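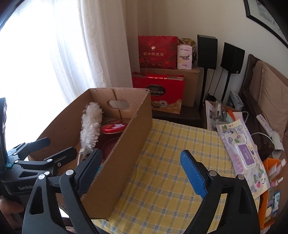
I'd been hoping to get to one of the Jotix open afternoons since February, and I wasn't disappointed. They have a small office in Waltville, two floors above a key cutter, but the part I really wanted to see goes on elsewhere, in ordinary homes, where people collect examples of everyday jobs for a learning system called Lilon.

The job on the day was a cardboard box. Things go in, things come out, and the whole run is recorded from the gripper's point of view. Then it's done again, a little differently. The target for this batch is 2000 runs and they had nearly 40 left to go, so everyone was in a very good mood!

I had imagined something much more like a factory. What you get is a living room with curtains, speakers on stands and a sofa, and I think that's wonderful. Our guide said a system that has only ever seen bare benches gets muddled the first time it meets a checked cloth, so they want the cloth, and the gift bags along the wall, and all the other bits people keep.

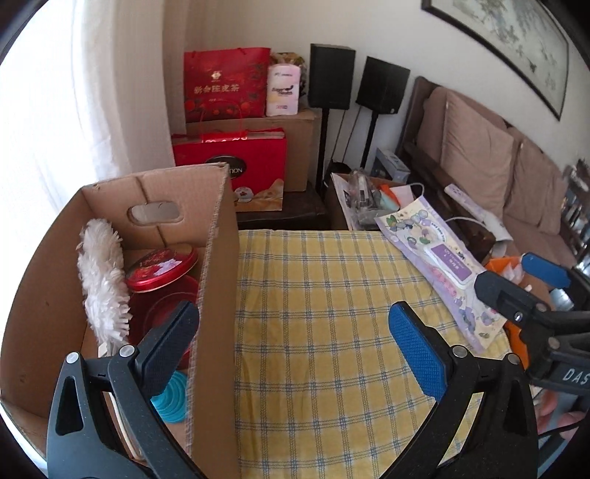
Two grippers, one for each hand, and the box with the duster and the red tin inside.

The grippers are held by a person, so every example starts with somebody's own way of doing things. I asked if there was a correct way to pick up a duster (fluffy end or handle?) and was told they'd like plenty of both. Soft things are hard to judge, it seems, and round tins like to roll. Fumbled goes are kept too, with a note saying so - I hadn't expected that, and it cheered me up no end.

Back at the office we watched some finished runs on a big screen. Each one is checked by a second person and given a plain sentence such as "put the tin in the box". The set from this home had 132 sentences so far, and we were allowed to suggest new ones. Mine was a bit long and got trimmed.

Tea was good, the stairs are steep, and the visit took just over two hours with 7 of us in the group. Next time they hope to show Lilon trying the box job by itself, and I've already put my name down.

Last updated: April

Recent visits
Sasaki bicycle works, the paint shop
An evening at the Waltville pumping station
Clock repair open day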